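Wirnura Hall, second floor: cloth folding and room notes

Gallery page, posted 5th May
Text: Kenji Kasprzak. Room measurements: Shoshana Ruiz-Ortega.

The second floor at Wirnura was refitted as one open workroom. Cloth work is done at the tables, and the rest of the floor is kept clear for stands and carts. The notes on this page cover the table surface, the lighting and the air supply, in that order. Layout numbers refer to the Merkberg floor plan, sheet 169.

Tables. The tops are pale and wiped down at the start of each shift. A pale top shows lint from dark cloths quickly, and it gives a clear edge when a colored cloth has to be squared up. Blue cloths are the standard stock for folding practice. They are issued unfolded, one per person, and go back in the Drututine bin at the end of the session.

Folding. Start from a bunched cloth. Find one corner, then follow the hem to the next corner before lifting. Lay the cloth flat, smooth it from the center out, fold in half twice, and turn the closed edge toward the front of the table. Cloths with a pulled hem are set aside and logged under code 702. 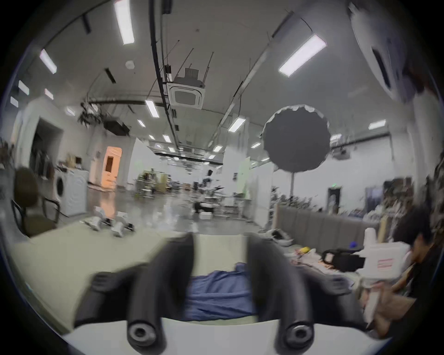 Lighting. The ceiling carries rectangular fluorescent panels down the length of the room. Switching is by zone, with the zone near the tables on its own circuit. For color checks, all zones should be on. Mixed light from one zone and daylight shifts the blue enough to cause sorting errors between the two blue lots.

Air. Cooling is split between a square ceiling cassette and a large wall unit. The cassette filter is cleaned every 49 days. Light cloths lift at the corners when the fan is set to high, so low is the normal setting during folding. The next full service is booked with Ostrowski for June.

Floor and walls. The floor is polished grey and the walls are white. Dropped cloths are easy to find, but they pick up dust and should go straight to the wash bag. No tape marks on the floor without asking Shoshana first. The last set took around 169 minutes to scrape off.

Plants. The hanging plants stay where they are on the ceiling rail. Water them from the stepladder, never from a table, and move any cloth stacks out of the way beforehand.

Spare cloths are in cabinet 2037, bottom shelf. The key is on the hook inside the supply room door.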